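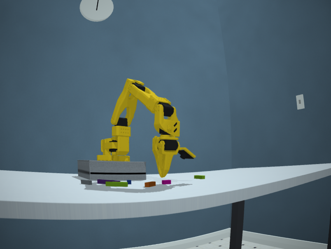
CAMPING GEAR | NEWS

Kovmont revises Clitura tent floor

Wed 31 March

Kovmont has changed the floor fabric on its Clitura two-person tent. The new floor is a 70-denier nylon with a hydrostatic head rating raised by 1,000 mm over last season's model. Packed weight goes up by 141 grams. Poles, fly and vestibule dimensions are unchanged.

The first production run is limited to 400 units and will be sold through Zeruvia stores. General supply follows in July. A matching groundsheet, cut 2 cm short on each side to keep runoff from pooling, is sold separately. 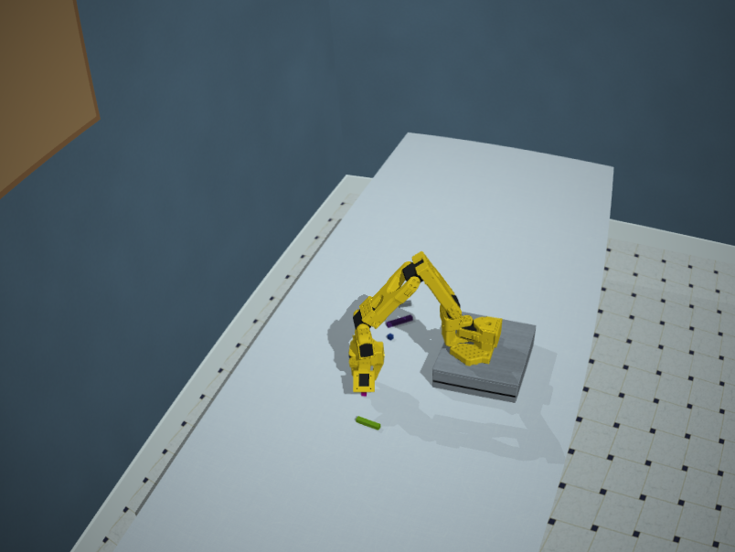 Will the new groundsheet fit older Clitura tents?
The grommet spacing is the same, so it fits every two-person version. The solo model needs the smaller sheet.

Stock of the earlier floor will be sold through at the current price.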